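I bought an electric fireplace last November, and I want to defend it, because my friends who have taste tell me it is a toy.

It is a Stasaline wall model, matt black, 46 inches wide, and it hangs where my grandmother would have hung a mirror. My neighbour Pascal Picard says that a fire without smoke is a television with one channel. He owns a real stone hearth, dated 1759 above the opening, and in the winter I knew him best he lit it 8 times. The other evenings he sat in front of a cold hole and wore two pullovers.

## What we ask from a fire

I think we mix up two wishes. One is for heat, and for this my radiators are enough. The other is for a place in the room where the eyes can rest. A painting can do it also, but a painting does not move, and after a month I stop looking at it.

The shops do not help the discussion. Fenda sells its flames with the word "authentic" on every page, and Medeiros answers with glass pebbles and blue light, like a bar in an airport. I would prefer that they write simply: a lamp that warms your feet.
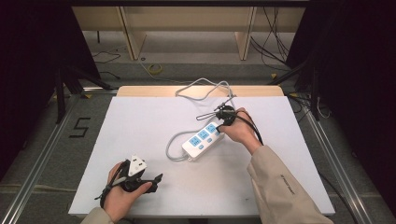 ## The question of the cable

My one serious complaint is about the wire. In the catalogue there is never a wire. At home it comes down the wall and everybody looks at it before they look at the flames. Protden offered me a white cover for it, and the electrician wanted 200 euros to put a socket behind the unit. I paid him, after some weeks of complaining, and I should have done it on the first day. If you rent and you cannot open the wall, choose a model that stands on the floor.

Pascal came to dinner after the work was finished. He repeated his sentence about the television, took the chair nearest to the flames and stayed until eleven.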